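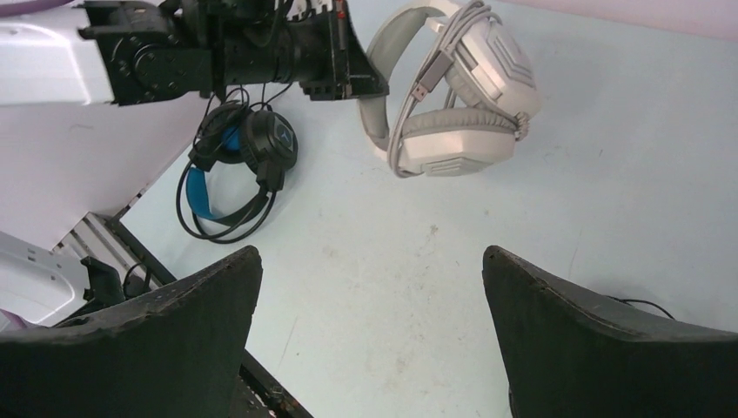

About Evura

Evura inspects, cleans and repacks wired headphones and headsets for schools, call centers and language labs. Work is done at a single site by a staff of 33. We accept over-ear and on-ear models with USB or 3.5 mm connectors. Wireless units are not accepted.

What we do

Each headset is given a tag number on arrival and checked in the same order: headband, padding, ear cups, cable, plug. Cushions are wiped down or replaced. Braided cables are brushed before wiping, as dust stays in the weave. Plain rubber cables are wiped only. Cables are inspected along their full length, with extra attention to the point where the cord enters the ear cup. Most of the faults we record are at that point.

Audio is tested left, right and both, at low and medium volume. A unit that drops out when the cable is flexed goes to repair. Cracked headbands are not glued. Those units are stripped for cushions and plugs.

Cable winding

Cables are coiled in loose loops and never wrapped tightly around the headband. The plug is left on the outside of the coil so it can be read without unwinding. Large gaming headsets and smaller classroom headsets are boxed separately. The large ones go in single cartons, the small ones in trays of 30.

Capacity and orders

The minimum order is 100 units. Orders over 500 units are processed in batches, and each batch ships with its own test sheet. Mixed models and colors are fine if the packing list shows them by line.

Background

Evura began as the returns bench of Kirnent, a supplier of classroom audio equipment, and became a separate company when the bench outgrew its room. Kirnent remains a customer. Replacement cushions come from Harawira in two sizes, round and angular. Tag numbers and test results are kept in Silico, our stock system, and customers can request an export for their own orders.

The receiving door closes at 4 p.m. Pallets need a booking. Single cartons do not.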